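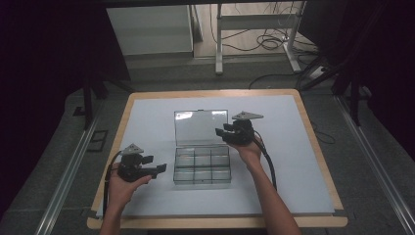
December, 4:10 p.m.

Third session on the handheld grippers. Senthil thinks we're nearly there. I don't, and I want to write down why while it's fresh.

Setup as before: pale board over the table, one gripper per hand, box with six compartments in the middle, lid open. Task is to hold the base with one gripper and work the lid with the other, then swap sides. A person can do it bare-handed without looking. With the grippers I got it closed cleanly on a handful of tries and the rest were ugly.

Main complaint is still the clear plastic. I argued for an opaque box last time and lost. Alva's view is that if it works on clear it will work on anything, and maybe so, but we haven't shown it works on clear. The lid throws a glare when it stands up, and once it's down flat I have trouble telling the dividers from the board myself. I don't know what we expect software to make of it. Put a dark sheet under it for one run and compare. That costs us ten minutes.

Second complaint, cables. The right one hangs down past my forearm and I can feel myself steering around it. That ends up in the motion. If we train on this we're training on me avoiding a cable. Want to try running it up along the arm with a couple of straps before we record anything we plan to keep.

Jaw opening: I set the trigger travel to 300 counts in the config, then read back 218 at full squeeze on the left gripper. Right one reads fine. Could be the linkage, could be the zero drifting. Senthil says recalibrate and move on. I recalibrated, got 218 again, and I'm not moving on until I've had the cover off. Friction in the left trigger also feels different from the right, a bit gritty near the end. Might be the same fault.

The Movbridge script dropped its connection twice. Both times it came back by itself and carried on writing the log as if nothing had happened, so there's a hole in the data with no marker. I don't like that at all. Added a check that stops the recording if the gap is over 1000 ms. Haven't tested it properly, only by pulling the plug.

Talk of getting up to 2000 takes before the Flivville people come by. I said I'd sooner have 300 I trust. We left it there.

5:35 p.m. Cover off the left gripper. Return spring was seated crooked, pushed it straight, trigger feels better. Readback now wanders between runs, so the spring wasn't the whole story. Suspect the sensor mount. No more glue in the drawer.

To do:
dark sheet under the box
strap the right cable
sensor mount, left
ask Senthil where the spare springs went
test the gap check for real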